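Wrist camera policy ignores transparent containers after background augmentation - expected?
Asked in Manipulation / Imitation Learning, September
Tags: wrist-camera, augmentation, transparent-objects

I am reproducing the Pletida result, where random background replacement on the wrist view is reported to improve transfer to a new bench. My training set is 1491 demonstrations of a two-finger gripper working with clear plastic cups and containers. Two policies, same seed, same number of steps. The baseline gets 17 of 23 evaluation trials. The augmented one gets 2 of 23. Failures are nearly all the same: the fingers close short of the rim.

Masks come from the Primell segmenter with default thresholds. Loss curves look normal for both runs. Is this a known limit of the method, or have I set something up wrong? Sample wrist frame attached, before augmentation.

- Janelle Calimlim

3 answers

Answer 1 (accepted)
Check the masks before anything else. Default thresholds tend to label the inside of a clear wall as background, so the replacement step paints over it. What remains of the cup is a broken rim line, and the policy learns to disregard it. Overlay the masks on a few dozen frames and look at the rims.

Two fixes. First, dilate the object mask and fill it, so the interior is kept as recorded. Second, drop replacement entirely and use color jitter plus small crops. I had the second one working on the Manalo bench within a day. The first took longer to tune but transferred better.

Also, 23 trials is thin for comparing fixes. It is enough to see a gap like yours, but it will not separate the two options above.

Answer 2
Use a depth camera.

Answer 3
Depth is often poor on clear plastic, so I would not start there. One addition to the accepted answer - exclude the fingers from replacement too. Harnatau has a static gripper mask option for this, off by default in my install.

Attachment from question:

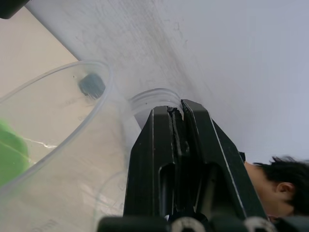
Wrist view, unaugmented. Fingertips at the rim of a clear container, larger clear cup at left.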